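Chapter 17
Washing Up and Clearing the Sink

By the end of this chapter you should be able to:
say which items go in the dishwasher and which are washed by hand
load the upper and lower racks of a dishwasher
set out a double sink for washing and draining
store clean crockery dry

Key words: basin, drainer, strainer, tines, rinse, residue

17.1 Where washing up is done

In Chapter 2 you looked at how food is stored before a meal. This chapter deals with the other end of the job. Used plates, bowls and mugs carry grease and scraps of food, and bacteria grow quickly on both if they are left overnight at room temperature. Washing up is therefore part of food hygiene as well as part of keeping a kitchen tidy.

Most of the work takes place in a small area made up of the sink, the stretch of worktop beside it and, in many homes, a dishwasher under the same worktop. It helps to have these close together. A mug can then go from the sink to the rack in one movement, and drips fall on the worktop or in the basin and do not end up on the floor.

A double sink has two basins. One is used for washing and the other for rinsing or draining. If there is no draining board at the side, a rack can be laid across the second basin so that water runs off the dishes and down the drain. Some racks are rigid. Others roll up and go in a drawer when they are not wanted.
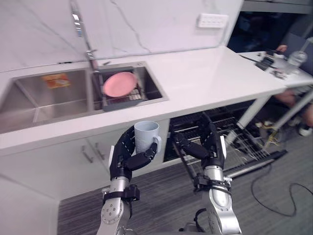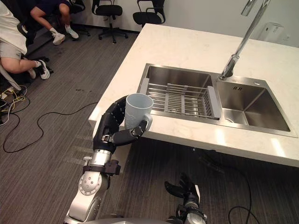
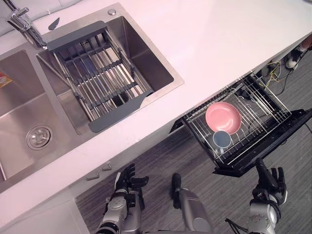

Fig. 17.1 A double sink with a rack across one basin

Before anything is loaded or washed, scrape the leftovers into the food waste bin. Do not rinse every item under a running tap, as this uses a lot of water and most machines do not need it. Dried egg, porridge and melted cheese should be soaked first.

17.2 Loading the racks

The racks of a dishwasher are fitted with rows of upright tines. Plates stand between the tines and face the spray. Bowls are tilted so that water does not collect in them. Mugs and glasses go upside down, usually in the upper rack, with a gap between each one. Items that overlap will come out with residue on them.

Check the underside of plastic items for a dishwasher mark. Thin plastic may warp if it is placed low down, near the heating element. Sharp knives, wooden boards and non-stick pans are best washed by hand.

Activity 1

Class 2 at Dredirton School kept a record of the washing up done in their homes during September. They listed 887 items. Draw up a table of your own for one week with three columns: item, material, and how it was washed. Bring it to the next lesson, where it will be used in section 17.3.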